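Rirnach二月服务通报:一台装托盘工位的日常照料,由我们自己讲给大家听

Rirnach服务部 供稿

大家好,我是Ingvar Hjaltested,在Rirnach管零食分装线上的夹爪和工位。公司让我写一篇新闻稿,宣布我们从二月起把“工位照料服务”向所有Breseo用户开放。我写惯了维修单,没写过新闻稿,所以就照平时跟客户聊天的样子来写了,请多包涵!

先说消息本身。过去这项服务只给签了年度合同的客户,现在凡是在用Breseo双手持夹爪工位的,不管机器是从我们这里买的,还是从Eskildsen那边转过来的,都可以单独预约。一次上门包括夹爪清洁、指尖检查、线缆重新走位、标定,还有半天的现场培训。培训这一块是新加的,后面我会多讲几句,因为我自己最喜欢干的就是这个。

很多人一听“工位保养”,脑子里想到的是拆电机、换齿轮。其实Breseo这种用手拿着操作的夹爪,大部分毛病都出在很不起眼的地方:指尖沾了油,线缆被胳膊肘压着,标记座的螺丝松了一点点。去年我跑过的一家客户,连着三天说“右爪不听话”,电话里换了两种固件参数都没用。我到了现场,把夹爪翻过来一看,线缆接头的锁扣没扣到底。推进去,咔哒一声,好了。来回路上花的时间比修的时间长得多,回来还被Svend笑了一个星期。

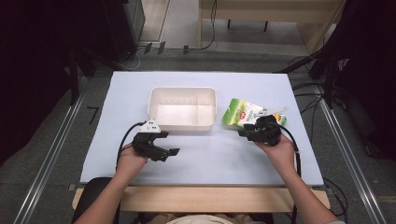 线缆怎么走,是我每次上门第一件要看的事。我的习惯是先不碰任何工具,请操作员照平常的样子干一会儿活,我站在旁边看他的手。托盘和零食袋都摆在面前,两只手各握一只夹爪,左边那根黑线从夹爪顶上出来,往左绕个弯,再顺着手边下去;右边那根经过右手外侧往下走。这样的走法我是赞成的,弯要留得松,别拉直,也别在手腕上缠圈。新手常常嫌那个弯碍事,拿扎带一收,看着利索多了,可手一往前伸,力气全落在接头上。我的规矩很简单:把夹爪伸到桌面最远的角,线还能轻轻晃,就算合格。

接着是指尖。零食袋是个难伺候的东西,袋子软,表面滑,里面的东西还会跑。指尖的垫片只要有一点油,夹起来就容易打滑,操作员下意识就会捏得更紧,袋子里的薯片可就遭殃了。我们建议每个班次开始前用无绒布蘸一点清洁液擦两遍,等干透了再开机。别用厨房纸,会掉毛。垫片本身我们按600次抓取检查一回,看边缘有没有翘,表面有没有磨亮。磨亮了就换,一对一起换,千万别只换一边(我知道大家都想省那一片)。

再往下是标记座。夹爪顶上的这个部件特别怕磕,偏偏大家收工的时候又喜欢把夹爪头朝下往桌上一放。请放到支架上!螺丝用小扭力扳手上紧,手边没有扳手就先别动它,给我们打电话。动过标记座以后一定要重新标定,全套流程走下来大约50分钟,中间有一段只能等着,正好去喝杯咖啡。有些客户跳过这一步,觉得“看起来没歪”。眼睛看不出来的那一点偏差,到了托盘隔板旁边就会变成一次次蹭边,到时候查起来更费劲。

说到托盘,顺便讲讲台面。台面要平,要擦干净,颜色尽量素一点。我不太喜欢亮面的台布,灯一照反光,标定的时候老出怪数。托盘底下有碎屑也会让它轻轻翘起来,所以擦台面的时候请把托盘拿开,别绕着它擦。椅子的高度也值得花两分钟调一调,肩膀一耸起来,手腕的角度就变了,夹爪跟着也变。

好,讲培训。Svend Vestergaard是我们服务部的负责人,这套半天的课是他搭的架子。他跟我说过一句话,我觉得可以放进新闻稿里:“我希望我们走了以后,客户那边至少有一个人敢自己把线拆下来再装回去。”所以课上我们讲得少,动手多。学员要自己拆线、擦垫片、换垫片、上螺丝、跑标定,最后我会悄悄弄松一个地方,让他们去找。上一批学员里有位大姐,听声音就找出来了,比我快,我到现在还有点不服气。

备件方面也有变化。垫片、线缆和标记座螺丝现在合成一个小包,叫Ikach包,编号155,放在工具抽屉里正好。单独上门预约的客户首次会随单带一包,之后可以按需要补订。线缆备了两种长度,订的时候请告诉我们桌子有多深,我们帮您选。老型号的接头也能配,只是要多等几天,还请体谅。

预约之前,麻烦先准备几样东西:夹爪的序列号,最近一次标定的记录,还有您觉得“有点不对劲”的那些小事。最后这一样请尽管写,写得啰嗦也没关系。“下午三点以后右手总觉得重”,这种话对我来说比一张错误代码表有用,我真的靠这样一句话找到过一根快断的线。

二月份我们一共开放44个上门时段,先约先排。上午的时段通常走得快,如果您的产线下午能停,选下午会容易很多。培训可以安排在同一天,也可以分开。

媒体及预约联系:Rirnach服务部,请注明“工位照料”,找Svend Vestergaard或者找我都行。我要是没接电话,多半正蹲在谁家桌子底下理线,留个言,我收工就回。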